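Laritz starts bedding rental service for guest houses and small hotels

TRONLEY – The textile company Laritz announces the opening of a rental and laundry service for guest houses, holiday apartments and hotels with up to 60 beds. The service starts in July from the company's building on Stamer Road in Tronley. It will be offered first in the town itself and in the villages along the lake.

Until now, Laritz has sold bed linen to shops and to private customers. Many owners of small guest houses bought their sheets in the same way as a family does, and then they washed them at home, often late in the evening. In the last years, these owners have asked the company again and again if it could also take care of the washing. With the new service, Laritz gives them a positive answer.

"Our customers are people who cook the breakfast, answer the telephone and clean the rooms on the same morning," says Faustine Lebrun, managing director of Laritz. "They told us that the laundry is the work which never finishes. I grew up in such a house, so I did not need a long explanation."

How the service works

Each customer chooses the number of sets which is needed for one week. One set contains a fitted or flat sheet, a duvet cover, two pillowcases and, on request, towels in two sizes. The clean sets are delivered in closed bags before 10 in the morning, and the used linen is taken back on the same visit. Customers with fewer than eight beds receive one visit per week. All others can choose two visits.

The linen remains the property of Laritz. Pieces with small damages are repaired in the company's own sewing room, and pieces which cannot be repaired are replaced without cost for the customer, as long as the damage comes from normal use. Stains from hair color or candle wax are calculated separately, according to the price list.

The collection at the start includes white and light gray. A third color, a warm sand tone, will follow later in the year.

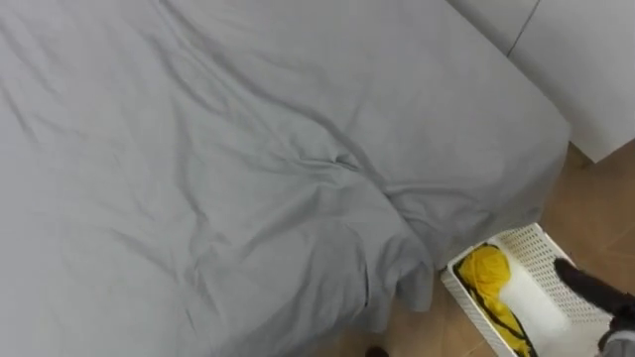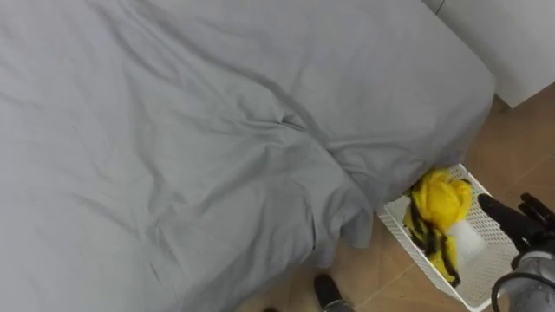 The washing is done by the Suominen laundry, a family business which has worked in Tronley for two generations and which became a partner of Laritz in spring. Suominen has installed a new washing line for this purpose and has hired four more employees. The line can handle 1,000 sets in a week. The water from the last rinse is collected and used again for the first wash of the next load.

For the test phase during the winter, 14 guest houses used the service free of charge. Their comments led to several changes. The bags now have a large label with the bed size, for the reason that many houses have beds of different width in rooms next to each other. The delivery was moved to an earlier hour. The duvet covers, which had buttons in the first version, are now closed with a simple fold at the foot end – a wish of almost all the cleaning staff.

Not every wish could be fulfilled. Some owners asked for ironed sheets. Laritz decided to offer ironing only for pillowcases at the beginning, in order to keep the price low. The company will look at this question again after the first summer.

Prices and registration

The basic price depends on the number of sets and on the distance from Tronley. There is no minimum contract in the first season, and the service can be paused during the months when a house is closed. After the first season, the contract runs for one year and can be ended with a notice of 2 months. Interested owners can visit the showroom on Stamer Road, touch the fabrics and take one test set home. Registration is also possible by telephone or with the form on the company's website.

About Laritz

Laritz produces and sells bed linen, towels and table linen. The company has its offices, sewing room and showroom in Tronley and employs 205 people.

Press contact

Laritz, Press Office, Stamer Road, Tronley
Price lists and fabric samples are sent to journalists on request.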